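Ticket: Surnau policy, left-hand reach scores don't match between runs
Opened by: Kamarul Nasution
Assigned to: Ilham Saragih
Status: open, waiting on rerun

Kamarul, 9:16 am
Hi Ilham! So I'm trying to reproduce the reach result from the March writeup and I can't get there. Same checkpoint, same yellow cabinet, same head camera, and the left hand got to the target in 2 out of 16 trials. The writeup has 9. I reran the whole block after a restart (in case it was something silly) and got 2 again, so at least it's consistently bad.

What I've tried so far:
- recalibrated the left arm, no change
- swapped the Skallby config back to the old one, no change
- played the logged actions back with the policy off, and the arm goes exactly where the log says it should

That last one makes me think the arm is fine and it's something in how we feed the images in.

Ilham, 10:40 am
Ooh, okay. Are you filtering blurry views before they go to the policy? The Eremach loader has a sharpness cutoff and I'm pretty sure I had it off in March. When the head is turning you get a lot of smear on the cabinet edges and the carpet, and if the loader throws those out the policy keeps acting on an old view. It would look just like a bad policy!

Kamarul, 11:25 am
It was on. Ugh. I had no idea it had a default. Turned it off and ran the block again, and we're at 9 out of 16, same as yours. I'm happy about that, but now I'm wondering what it means for the Rowbotham comparison, because I ran that baseline with the filter on too and we said it lost badly.

Ilham, 11:50 am
Yeah, we can't keep that number. Please rerun the baseline with the cutoff off, same start poses, and don't touch anything else. Also log the age of the view at every step, for both methods. I'd like to plot stale views against missed reaches before we say the method helps with low targets. Leave the old runs in the folder but rename them so I don't grab them by accident (I will).

Kamarul, 1:30 pm
Renamed, and view age is in the log now. I'm attaching one of the blurry head views with the left hand open under the lower ledge, since it's the kind I want to check by hand against the plot. I'll start the baseline block next and post the counts in this ticket.

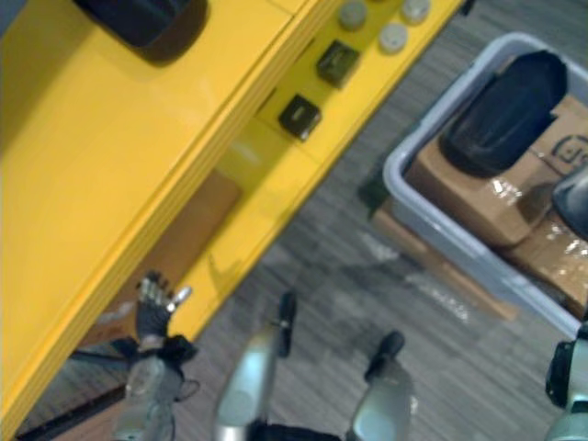
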